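In Defense of the Boring Demonstration

I have spent most of July teaching a robot to do things I could do myself before I could spell. I do this with a pair of hand controllers, from a swivel chair. The pay is decent. My mother believes I work in computers, and I have let that stand.

The trade press calls this teleoperation, or demonstration, or, on days when someone from finance is listening, "human expertise capture." You steer the arm, the arm does the thing, the log fills up, and later a model studies the log and tries to behave as you did. There is a fashionable opinion going round that this is a temporary embarrassment. Soon, the opinion goes, the machines will learn from videos, or from each other, or from having the task explained to them in a firm voice. I would like to argue with that opinion, partly on the evidence and partly because it is my job they are waving off.

Our project is called Grelent. It lives mostly in simulation, with a real arm at the Brernholm site that we get to use when the people ahead of us in the queue have broken something. In the simulator everything is free. You can drop a cup 515 times and sweep up nothing. My managers love this. I have come to think it is where most of our bad habits come from.

Consider what a demonstrator sees. People imagine a kind of cockpit, with the whole room laid out and a little target drawn around the object. What I get is a view from the wrist of the arm, which is a bit like trying to butter toast while looking out of your own sleeve. Half of the work is moving into a position where the next move will make sense. 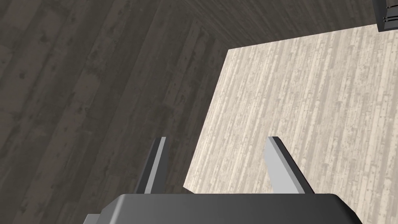
Wrist view in the simulator, fingers open and nothing between them. Most of the job is in moments like this one.

New operators hate that stretch. They have been told the task is picking something up, so anything before the pick feels like a delay, and they rush it. The arm lurches over, stops dead, shuffles, grabs. The log records success. Then the model learns to lurch, stop dead and shuffle, and three engineers spend a week wondering whether the problem is the learning rate.

I have watched this happen with a batch of 3000 demonstrations. On paper it was a fine batch. Every one of them ended with the thing in the right place. When we went back and threw out the ones where the operator had plainly been fighting the controls, we were left with 2766, and the model trained on those was better company. It approached things as if it had met them before. I won't claim that settles the matter, as we changed two other settings the same afternoon and only one of them was written down. But I know which pile I would want to be raised by.

So my first complaint is about how we pay for this work. Operators are counted by finished episodes per hour, and an episode is finished when the object is where it should be. There is no column for having gotten there gracefully. I once suggested adding one and was asked how I would measure grace. I said I would ask the operators, who can tell you after two seconds of playback. This was received as a joke.

My second complaint is about hesitation. Everyone agrees that it should be trimmed. We have a tool called Tralola whose whole purpose is to find the pauses in a demonstration and cut them, so that the robot is never taught to dither. It does this very well. It also can't tell dithering from looking. When I stop with the fingers open over the edge of something, I may be confused, or I may be working out where the edge is. Those are different pauses, and the second kind is about the only wisdom I have to offer. Tralola removes both and sends me a cheerful summary of the seconds saved.

You can push this too far, of course. I have sat through demonstrations so careful they were nearly religious. One operator on our team approached every object like a sleeping dog, and a robot trained on that would take until lunch to set the table. Slowness isn't a virtue by itself. I'm asking only that somebody look before cutting.

The best argument against me comes from our partner group, Hà, who skip the controllers when they get the real arm. They take hold of it and walk it through the task, one hand on the elbow and one near the wrist, like teaching a reluctant uncle to waltz. Their data is lovely. It has weight in it. You can see in the curves that a person was leaning and feeling for the surface. They get 10 good demonstrations in the time it takes me to find my chair height, and I am jealous of every one.

But you can't lean on a simulator, and the simulator is where the volume is, so people like me will be in swivel chairs for a while yet. I'd like us to be treated as teachers during that time and not as a slow kind of input device. Let us throw away our own bad takes without losing the hour. Let us mark a pause as deliberate before the software eats it. And when a new person starts, give them a full day of moving the arm around with nothing to pick up at all. They will complain. I did, and then I asked for a second day and was told to get back to the cups.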